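### 3.2 Wiping and polishing in shared kitchens

Wiping took up more of the kitchen day than any other cleaning task, and it was the one participants found hardest to talk about. When asked in the first interview how they cleaned, most of the 12 households began with the floor or the bathroom. Wiping came up later, usually when the interviewer asked what happened after a meal. Perihan Karaca, who lived with her sister's family in Clatcombe, put it this way: "You don't say you did it. You say you washed up, and the cloth is in that."

We use the word *wiping* for any pass of a cloth over a surface that isn't under a running tap, and *polishing* for wiping meant to change how a surface looks once the dirt is gone. The line between the two is not sharp. Participants in Clatcombe tended to use one word for both. In Flarbridge, where more of the households had open shelves, people kept them apart and did them at different times of the day.

#### 3.2.1 Cloths

Every household kept more than one cloth in use. The usual arrangement was one for counters, one for dishes and one for what several participants called "the good things", meaning glasses, cutlery for guests, and anything with a shine. Colour was the most common way of telling them apart. Where two cloths were the same colour, they were told apart by where they hung, and a cloth found in the wrong place was nearly always put straight in the wash.

The cloth for the good things was described as the softest and the oldest. In 5 households it had started as something else, such as a pillowcase, a baby wrap or the back of a shirt. Bought cloths were spoken of with less fondness. One participant in Flarbridge had been given a packet of them by her daughter and had moved them to the garage for the car.

Cloths were rarely folded while in use. People bunched them in the palm and turned them as one side got damp. Advice leaflets for home helpers generally recommend folding a cloth into quarters and using each face in turn, and two participants who had worked as cleaners knew this method well. Both said they did it at work and had never done it at home.

#### 3.2.2 Where polishing was done

Metal pots, trays and kettles were mostly polished standing at the counter beside the sink. Tables were bigger and better lit in many of the homes, and we had expected to see them used. The reasons people gave for staying near the sink were practical. The cloth could be rinsed, the drainboard was there to set a lid on, and crumbs or drips could be dealt with in the same visit.

Kettles need some further comment. They were on the counter more often than any other metal item and were handled by everyone in the house, so they picked up finger marks quickly. They are also awkward to wipe. The spout and the handle get in the way of a long stroke, and a loose lid can slide off if the body is tipped. Participants dealt with this in two ways. Some took the lid off, did it separately and put it back. Others left the lid on and held it by the knob with one hand, working the cloth over the body with the other, as in Figure 4.

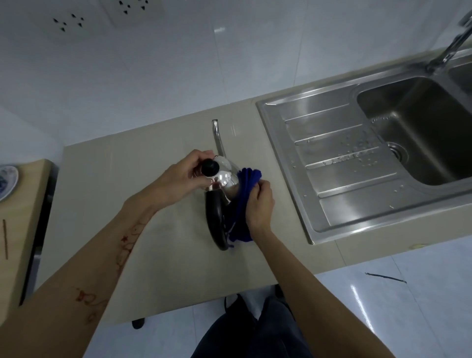
**Figure 4.** Wiping the side of a stainless steel kettle at the sink counter, lid held in place by the knob.

People who kept the lid on said it was quicker, and also that the knob was the one part of a kettle you could hold without leaving a mark on the metal. Nesrin Saraç said she had learned this from her mother-in-law, who would send a kettle back to be done again if there was a thumbprint on the lid. She did not do this to her own children. "I see the print, I do it myself after."

Spouts were left until last or not done at all. A long spout was usually given one pull of the cloth from base to tip. The join between spout and body, where tea and grease collect, was cleaned with a brush during washing and was not counted as part of polishing.

#### 3.2.3 When a thing is finished

We asked participants how they knew when to stop. Answers about counters were short and had to do with touch: the surface no longer felt sticky or gritty. Answers about metal had to do with light. People tilted the item or moved their own heads to look for smears, and several walked it over to a window. Tiled kitchens with a strong ceiling light made this easier, though one participant complained that such a light showed up every streak on the wall as well.

Standards also shifted with the calendar. In January, when Clatcombe households had relatives staying over the holidays, the same kettle might be wiped after each round of tea. In ordinary weeks it was wiped when someone noticed it. None of the households kept a written schedule for this work, and the cleaning diaries we handed out recorded very little of it. Of the 40 diary pages returned, 2 mentioned polishing by name. We take up this gap between the diaries and the home visits in Section 3.3.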